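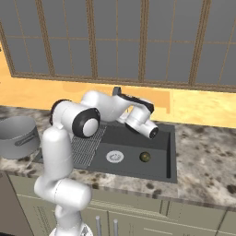
Conall Moynihan
Support boutique, Dradotby

Ticket : gravure intérieure tronquée sur les alliances
État : résolu, dit le système

Signalé par l'atelier de Ross en septembre. Une cliente commande une alliance en platine avec « Pour toujours » à l'intérieur. La fiche de fabrication arrive avec « Pour toujou ». L'atelier a eu la délicatesse d'appeler avant de graver.

9 h 54. Reproduit sur la boutique de test. Taille 54, même texte, même amputation. En taille supérieure, le texte passe entier. L'éternité dépend donc du tour de doigt.

10 h 30. Le module Rurnia calcule la longueur gravable en retirant la place du poinçon. Il la retire 2 fois. Écrit à leur support, qui me demande de vider le cache.

10 h 40. Cache vidé. « Pour toujou ».

11 h 15. Autre piste : les bagues à plus de 3000 euros utilisent un gabarit à part, hérité de l'ancien site. Même défaut, plus un accent perdu sur « Aimée ». Ticket séparé.

14 h. Correctif posé sur les deux gabarits. Fiche régénérée, texte complet, relu par l'atelier au téléphone, lettre par lettre, s compris.

Reste à faire : repasser les 1000 dernières commandes gravées. Vidé le cache une deuxième fois, Rurnia refusant de fermer sans.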